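Two-tier shelf for small parts, five trays on top
Mindstead Forum > Workbenches and Storage

iolanda_a, July 12, 2021
Set up the yellow shelf. Trays on the upper tier, discs and thin rods below. 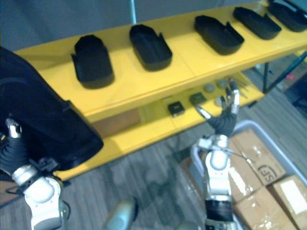 Black trays up top, small parts underneath.

Is it worth fixing the trays down?

trosstead_dg
Yes. Mine slid until I put rubber feet under them. And close that lower tier in – rods roll.
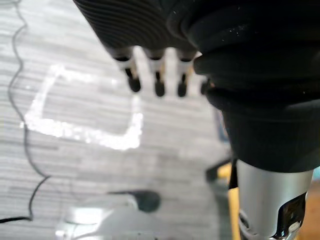 Black ribs and brushed metal, close up.

fagundes2343
Disagree on closing it in. You lose reach to the back. I'd give the rods their own tray.

iolanda_a
I'd like to keep the reach. Dust bothers me more – it shows on matte black.
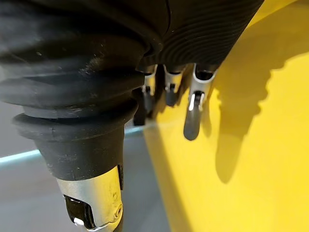 Specks on the rubber rings.

trosstead_dg
Soft brush in the grooves, then a damp cloth. No oil on rubber.
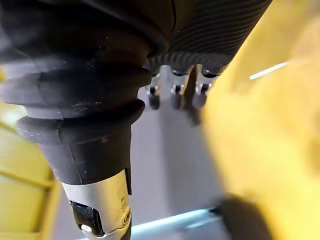
2 min read

fagundes2343
Brush is fine, skip the cloth near the metal collar. And my vote is still no on the rubber feet.

iolanda_a
Trying the rods in a tray first.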